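4. Setting up your Trirero floor loom bench

Okay, you've got the loom itself standing up (section 3, if you skipped ahead!), so now we get to the bench. I've put together more of these than I can remember, and I still do it in the same order every time.

1. Lay both side panels on the floor with the slots facing up. The slots are for the seat rails, and they only go in one way.

2. Slide the two long rails into the left panel first. Push until you hear the click. If yours won't click, back the rail out, rub a little candle wax on the end and try again -- please don't reach for a hammer.

3. Set the right panel on top and start all four bolts by hand. Leave them loose for now.

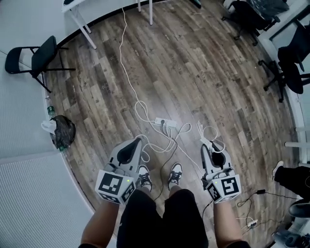 4. Stand the bench up and give it a wiggle. All four feet should touch. If one is floating, the bolts are still loose enough to let you press that corner down.

5. Now tighten the bolts, going corner to corner like you would on a car wheel.

6. Drop the seat in and pick your height. There are 10 positions, and I'm a position six person, but Latrice Iwasaki in our Fevthorpe studio likes hers way up high and weaves faster than I do, so go figure. Your elbows should sit just above the breast beam.

Note: The bench holds up to 120 kg. That's one weaver plus a good-sized basket of yarn, and the cat if you have one.

Caution: Keep your fingers out of the slots when you change the height. The seat drops quickly once the pin is out, and it pinches. I've done it twice!

7. Check the bolts again after your first long warp. Mine always want another quarter turn. The spare pins are in the bag marked 51, along with the felt pads for the feet.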